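Cell upkeep at Brusstead

The two-arm cell at Brusstead gets its monthly check on Monday, before the first run. Nalta wrote the checklist and Dhillon keeps the spares. Start with power off and look over the mounting plates where each arm bolts to the rail, then the finger pads.
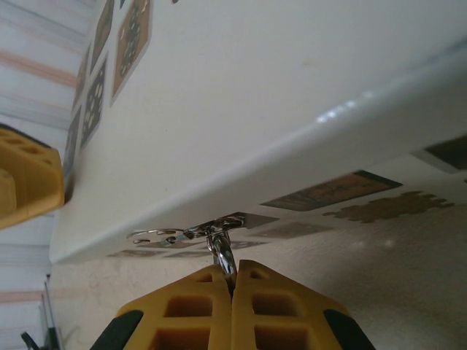 Finger wear is what we log most closely. Small metal parts are hard on the tips, so fingers are swapped as a pair after 1000 grips, and the wrist camera is checked again after each swap.

Next come the cables. Move each arm slowly through its full reach and watch that the loop from the wrist clears the elbow. Replace any cable with a nick in the jacket. Torque the 4 base bolts on each arm and write the result on the Plemilbridge sheet.

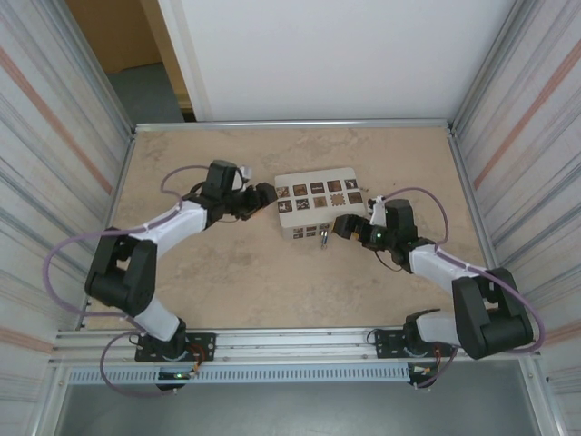 Can the arms be checked one at a time?
Each arm can be done separately, but run the joint test with both powered, and keep the speed limit at 300 until it passes.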